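## Landlord says the water bill went up because of me. How do I check for a leak?

Posted in Renting > Bills and Utilities

I rent the back half of a duplex in Kimstead. Water is split with the front unit, and the landlord divides the bill by two. Last period the whole building used 1,593 gallons. This period it was 2,343. He sent me a text saying the difference must be mine, as the front tenants "haven't changed anything."

I haven't changed anything either. I live alone, I don't have a dishwasher, and I do laundry at my sister's place. The only thing I can think of is the toilet, which sometimes makes a short hissing noise at night and then stops. It has done that since I moved in.

There is one meter for both units, out by the sidewalk under a metal lid. I don't know if I'm allowed to open it. I'd like to have something to show him before I answer the text. What should I check, and in what order?

Ottilie Holzer

### 2 answers

**Severin Zwahlen**

The hiss is the toilet refilling itself. If nobody flushed, the water went somewhere, and it's nearly always the flapper (the rubber piece at the bottom of the tank). Do the dye test:

1. Take the lid off the tank.
2. Put in ten drops of food coloring. Don't flush.
3. Wait half an hour.
4. Look in the bowl. Any color in the bowl means the flapper leaks.

A flapper is a cheap part. Turn off the valve behind the toilet, flush to empty the tank, unhook the old one from the two pegs and unclip the chain, then put the new one on the same way. Take the old one to the store with you, they come in different sizes. Leave a little slack in the chain. Too tight and it won't seal, too long and it gets caught underneath.

If the bowl stays clear, look at the overflow tube in the middle of the tank. The water should sit an inch or so below the top of it. If it is running over the top, the float is set too high and you can turn it down with a screwdriver.

After that do the meter. Most of them have a small triangle or star on the face that turns with very little flow. Pick a time when both units can leave the water off, 11 at night is good, and ask the front tenants to join in. If the triangle moves with everything off, there is a leak. Then shut off your own unit, if you have a separate valve, and look again. If it still moves, it's the front unit or the pipe in the yard, and either way it isn't you.

Write the numbers down with the time next to them. I did this in October at my old place and the landlord dropped it once he saw two readings taken an hour apart.

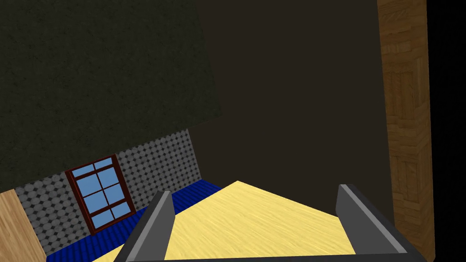
Hugo Vasseur wrote back that the meter part only works if the front tenants cooperate, and his never did. He read the meter before bed and again at 5 in the morning for a week, and one night it didn't move at all, which at least ruled out a constant leak. He also said to call the water office before lifting the lid, as some towns don't want tenants touching it.

Good point about the lid. Mine was in the basement so it never came up. A flapper can leak on and off though, so I wouldn't rely on one quiet night.

**Aigars Toom**

Check your lease before you do anything. If it says water is split evenly, then it's split evenly, and he can't decide later that the extra is yours. If it doesn't mention water at all, ask him to show you where you agreed to pay it.

Also compare the number of days on the two bills. My landlord once sent me a scary looking bill and the period was just longer.

Don't pay for parts without asking. A toilet that came with the unit is usually his to fix. Send it in writing, "the toilet refills by itself at night, please repair," and keep a copy.

**Comment from Ottilie Holzer**

Did the dye test. The bowl was blue in ten minutes. I've sent him a picture of it and asked for a repair. The lease says "utilities shared" and nothing else, so I'm not sure what that gets me. Still waiting on the front tenants about the meter.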